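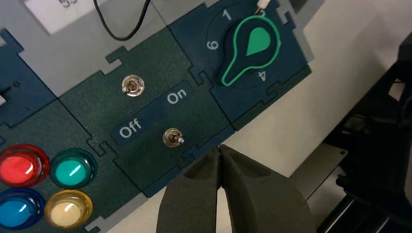
Estley's reply to the last report came back as a single line asking when one of these things will be able to load a dishwasher. A fair question, and I have tried to keep it in mind while writing what follows.

Jimari household and shop-floor trials: progress report to Estley
Tuesday
By the project lead, Jimari

The short answer is no, not yet. The longer answer is that we have spent this period on switches, buttons, sliders, knobs and plugs, as agreed in the work plan. Almost every chore you care to name starts or finishes with one of them. A washing machine is a knob and a button with some water attached.
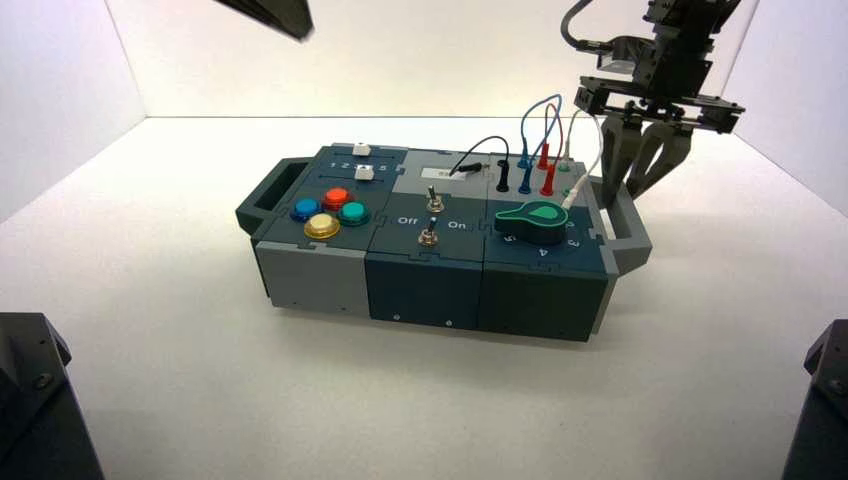

Surely a child of four could do this, wrote Eichhorn after reading our draft. Quite so, and a child of four is a very expensive piece of engineering that also refuses to work after tea.

We logged 337 attempts across all the jobs. Push buttons are the happy part of the report. They are big, they stay where they are put, and the arm is now dull at them, in the way a funder should want. Toggle switches come next. The trouble there is going past the lever and shoving the panel instead, and we have slowed the approach down to suit. It now takes 16 seconds to turn something off. I timed myself at home on the kitchen light and won comfortably.

The rotary knob is middling. Turning it one position is fine, turning it three means letting go and taking hold again, and the second grip is where good runs go to die.

Leads and plugs are another matter. 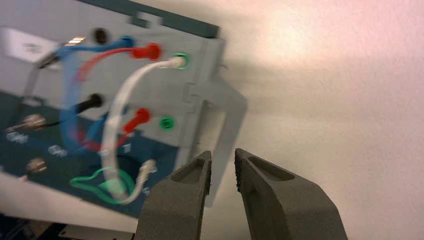

Test leads and sockets on the panel, with the gripper open.

A cable never lies the same way twice, and it gets in front of the very socket you want. Dakia, who run the shop floor we are meant to be helping, would like plugging and unplugging done before anything else, so naturally it is our weakest result. We have moved 8 days of effort over to it from the slider work, which can wait. 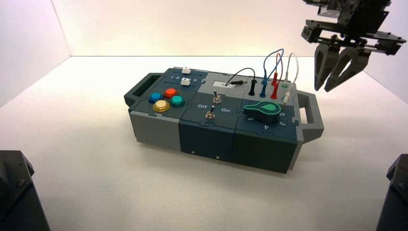

The other change is to how we score a run. Until now a job counted as done if the arm got there in the end, however many goes it had. Dakia objected, reasonably, that their staff are not paid by the goes. From September a run gets 2 tries and then it is a fail. The figures will look worse in the next report, and I would ask that this is remembered when they do.

Spending is within budget, apart from replacement fingertips, where I was optimistic. We are not asking for more money, only for leave to shift a little from travel into parts. The travel was going to be me visiting Dakia to show them a robot unplugging things – they have kindly said they can wait.

The dishwasher stays on the list for the final stage. I would keep your rubber gloves.

3 comments | Shared 2 times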